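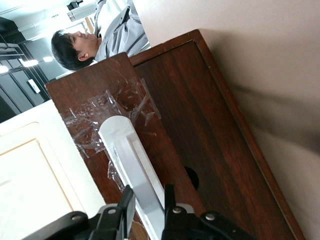 Zadmont has been promising for two years that it would let the public in to see where our donated furniture and toys end up, and in December it finally did. I went because I've given them a carload every spring and have never been sure what happens after the roller door comes down. The brochure says every piece is "assessed, refreshed and rehomed." I'd want to know what refreshed means. A glossy reddish-brown wooden box with a worn corner and crumpled clear tape all over one end of it is a fair test of the word, because tape like that can take the finish with it if you rush. I asked how they deal with it and got three answers from three people. One said warm air, one said eucalyptus oil, and one said it depended who was on.

The depot is at the far end of the industrial estate, past the tile place. Bus every forty minutes, no footpath for the last stretch. If you drive, park on the street, as the yard was full before ten and a man in a vest was turning people around with great pleasure.

We were taken through in groups of a dozen or so. Our guide was Imelda Policarpio, who runs the intake side and was the best thing about the morning. She answers what you ask. According to her the building is 2,000 square metres, and it took in 3,358 pieces last year and sold 2,825 of them. Somebody behind me did the subtraction out loud and asked where the rest had gone. Some was held over, she said, some was broken up for parts, and some went to landfill. How much to landfill? She didn't have that split. It isn't in the brochure either, and I looked twice.

Intake comes first. Things arrive on trolleys, get a ticket and are sorted into wood, soft goods, electrical and "other", and other seemed to be winning. It's cold in there and it smells of dust and somebody's soup. Then through plastic strips to the repair benches, where Arvid Granström was regluing a chair leg and talking us through it. He's good. He also has four clamps to his name and a queue of chairs down the wall, so I wouldn't hold your breath for the refreshed part if you've donated a dining set.

Prices are where I started muttering. There was a small side table, nice enough, marked at $91. I've seen its cousin go for half that at the hospital op shop. Torunn Bakke, who does the pricing, told us they check what similar things fetch online and take a bit off. Fine, but what people ask online and what people get online are two different numbers, and I'm not convinced they look at the second. She did write my objection down. Whether it goes anywhere, who knows.

Soft toys were the part I'd been most doubtful about. Most charity shops near me won't take them at all, and I'd assumed the ones given to Zadmont went straight in the skip. They say not. Toys are checked for loose eyes and split seams, washed if the label allows it, and put out at a flat price on the weekend. I didn't see the washing, so I'm passing that on as told. 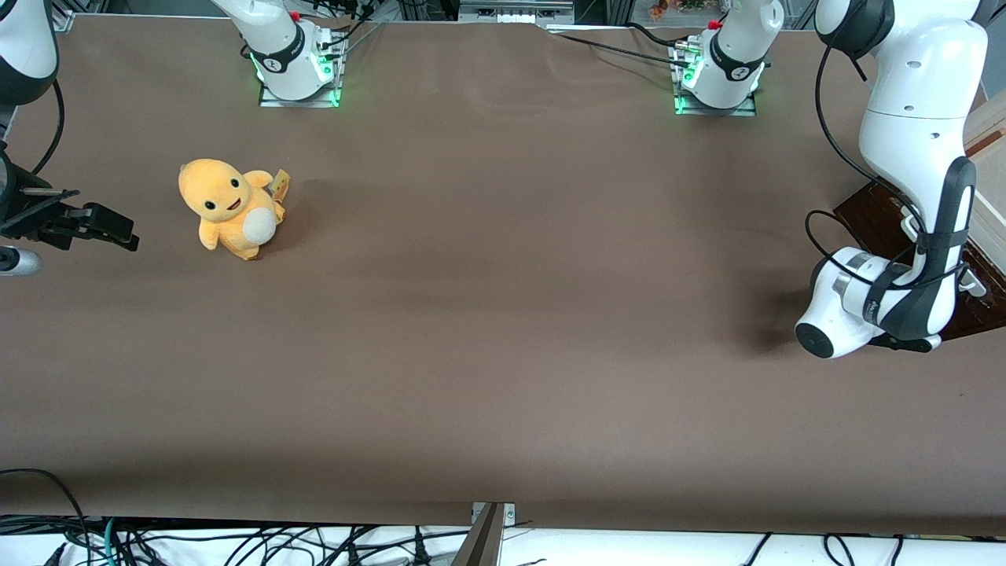 Plush dinosaur with a cream belly and a paper tag at the side.

My neighbour's kid would have had that one in a heartbeat, so I asked about buying on the day. No sales during the open day, it was explained, for insurance reasons. You've got a few hundred people walking past your stock in a good mood and the till is shut! I asked Imelda and she rolled her eyes, which I took as agreement.

Tea and a talk to finish, in the lunch room. The talk was mainly about a second depot they'd like to open, with drawings pinned up and not a single cost on any of them. I left before the questions.

Would I go again? Probably not, once is enough. Will I keep donating? Yes, though I'll ring first and ask what they're short of – lamps and bookshelves at the moment, and please, no more dining chairs. They say the landfill figure will be up at the front counter by autumn. I've put a note on the fridge to go and look.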